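Review: Flolell Utility Sink Hookup Kit

Posted December 23, 2019

Our basement sink was plumbed by whoever owned the house before us, and it was never done well. The cold line came down the wall with nothing holding it, so it banged every time the washer shut off. The old stop valve had seized years ago. To change a faucet washer I had to turn off the water to the whole house.

I had been putting this off. When Nuneck Supply marked the Flolell kit down to $40 I bought one, mostly to avoid a third trip down the fittings aisle. The kit is meant to cover the supply side of a laundry or utility sink: valves, pipe clamps, screws, a roll of thread tape, two braided lines and a folded instruction sheet. It doesn't include a faucet, a drain or a trap, and it doesn't claim to.

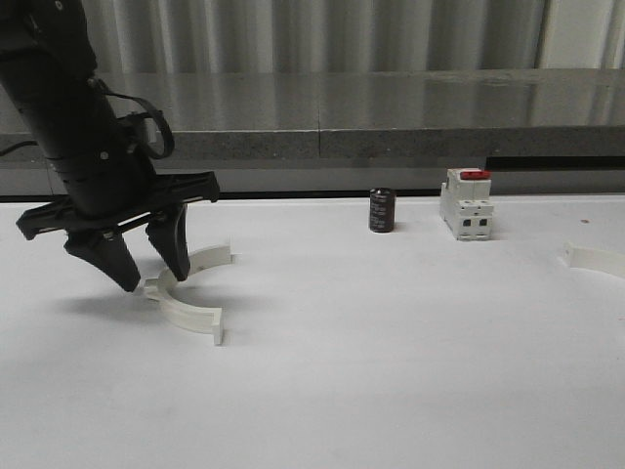

White curved part, on the tabletop.

What it's like to install

I did the job on a Saturday and it took most of the afternoon. The kit itself was the quick part. Cutting out the old valve in a tight corner behind the sink was slow, and I would have had to do that with any kit. If your pipes are easy to reach, you will be done a lot sooner than I was.

The valves went on without trouble. The threads were clean and started by hand. I used more tape than the sheet calls for and snugged them up with two wrenches, one to hold the pipe and one to turn. One joint wept a little when I turned the water back on. A quarter turn more fixed it, and it has stayed dry for 19 days as of this morning.

The braided lines are the weak spot. They are short. Mine reached the faucet with very little to spare, and that was after I moved the valves up the wall. If your stops are near the floor, plan on buying longer lines. I think Flolell should put this on the front of the box, where it would save people a return trip.
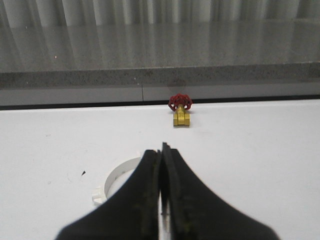 The clamps were what I was least sure of when I ordered. I have had cheap ones snap when the screw goes in, and I usually buy metal. Most plastic clamps I've used are a plain white ring like the one lying flat on the tabletop there, and how well they hold depends almost entirely on what you screw them into. I have block walls, so I put up a painted board first and fastened the clamps to that. The banging is gone. I can still hear the water stop if I stand next to the washer, but it no longer carries upstairs.

One thing to watch: don't crank the clamp screws all the way down. Hot pipes need room to move. I overtightened mine the first time and got a ticking noise whenever someone ran hot water. Backing the screws off half a turn stopped it.

The instructions

They're not good. The sheet is small print on thin paper and the drawings are hard to follow. It shows the valve going on in one position only and says nothing about what to do if the handle hits the wall, as mine did. I worked it out by dry fitting everything before I used any tape. I would tell anyone to do the same. 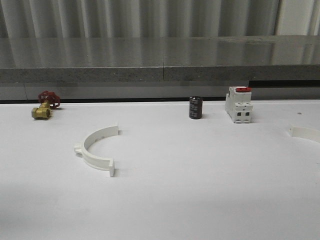 There is also a parts list that didn't match what was in the box. I had extra screws and was short one rubber washer. I had a spare in a drawer, so it didn't hold me up, but a beginner might have been stuck. I wrote to Flolell and they mailed a washer without asking for a receipt. It took 5 days.

Compared with the Khondokar kit

I put a Khondokar kit in at my rental on Relcombe Street a couple of years ago. It costs more, the lines are longer and the sheet is much clearer. The valves feel the same to me. The clamps in that kit are metal with a rubber lining, and they are quieter. If the two kits were the same price I would buy the Khondokar. At the sale price the Flolell is fine, even after you add a pair of longer lines.

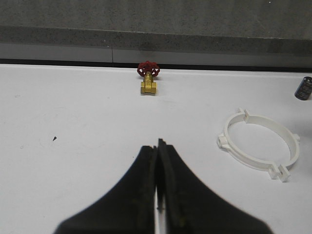 Turn your valves a few times a year whichever kit you get. Mine seized from sitting wide open for a decade. I now close and open both of them when I change the furnace filter, then wipe underneath with a paper towel to check for drips.

Good: valves thread on easily, clamps hold, decent customer service
Bad: short lines, poor instructions, parts list was wrong

I'd buy it again on sale. At full price I would look at the Khondokar first.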